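Home Docs Guides Downloads Forum Log in

Estimating gripper opening from the wrist camera

Mabli Ellis
19 December 2021
4 min read

This guide shows how to get a jaw opening value from wrist camera video when the gripper has no encoder. It uses the Poojary toolkit and assumes you have already calibrated the lens. If you haven't, do the Brirkstead calibration guide first and come back.

The idea is simple. The camera is fixed to the gripper body, so the fingers always move along the same path in the image. Find both fingers, measure the gap in pixels, and turn that into millimeters with a lookup table.

Step 1. Set the search region

Open the config file and set a band that covers the full travel of both fingers. Keep it narrow. A tall band picks up the linkage, and the detector will sometimes lock onto a pivot instead of a pad. Leave the crop the same for every recording made with that mount.

Step 2. Pick a threshold

Dark fingers on a light table are easy to separate. Start with a gray level of 44 and run the preview. If the shadows next to the fingers are being counted as finger, lower it to 42. Going much lower starts to eat into the pads wherever they catch the light.

Other dark objects on the table will also pass the threshold. Turn on the "keep nearest to band center" option so that only one blob per side is kept.

Step 3. Record the calibration clip

Open the jaws fully, close them slowly, and open them again. Do this 3 times over a plain part of the table with nothing between the fingers. You want at least 700 usable images. The tool drops any in which it finds only one finger.
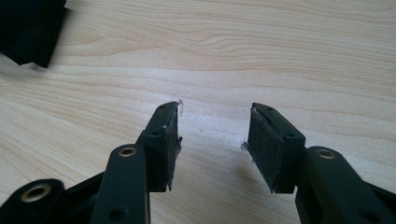

Next, enter the real gap for the fully open and fully closed positions. Measure between the faces of the pads, since that is what touches the part. The tool fills in the values between the two with a smooth curve. If your linkage is not close to linear, add a measurement at half travel too.

Step 4. Check the output

Run the plot command on the clip. The line should go down and up without jumps. A single spike usually means a bad detection, and the median filter will remove it. A flat section near the closed end means the two fingers have merged into one blob. Set "merged equals closed" to true and run it again.

Save the table with the mount name in the file name. We had two Farnamside mounts mixed up in September and had to redo every recording from that week.

Known problem: on Dridinier builds the preview window ignores the crop. The saved values are still correct.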